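Kedudance Forum > Packing and Storage > Folding used cartons, keep or recycle?

Posted by skirkier_24, Oct 28, 2021

Hello everyone. I am preparing to move to a smaller apartment and I have many cardboard boxes from old orders. Some are still good, some are folded so many times that they are soft at the corners. My question is how you decide which ones to keep for packing. Also, does it matter for recycling if the cardboard has creases and printing on it? I do not want to make a mistake with the paper bin.
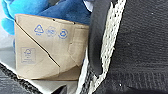 One of my folded cartons, with the blue recycling symbols on the front.

There is also a pale square logo lower down, but the text in it is too small for me to read. If somebody knows such a logo, please tell me.

tapia2336 wrote:
A square with a little tree and small text is often a paper certification label. It tells about the wood the paper came from. I can't say for sure with yours. For the bin it changes nothing, and blue ink is no problem either. Take off the tape if you can and press the box flat.

Fiifi Wumbei wrote:
I would not pack anything heavy in that one. When a side has a long diagonal crease, the wall bends there again as soon as you stack something on top. I learned this in March with a box of plates. Use it for pillows or soft toys, or let it go.

virnedico wrote:
I disagree a little with Fiifi. I have used creased boxes for three moves. If you put wide tape along the fold, inside and outside, it holds books well enough. New boxes are expensive and people throw away good ones too early.

Fiifi Wumbei wrote:
Books? With respect, no. Tape holds the surface together but the waves inside the cardboard are already crushed. Maybe your boxes were thicker than this.

virnedico wrote:
It is possible, mine were double wall. But for clothes I still say keep it.

skirkier_24 wrote:
Thank you all for the fast answers. I will keep the creased ones for sweaters and blankets and buy a few strong ones for the kitchen things. Tapia, must I also remove the paper address labels, or only the tape?

tapia2336 wrote:
In my town the labels can stay. Please check the rules of yours, they are not the same everywhere.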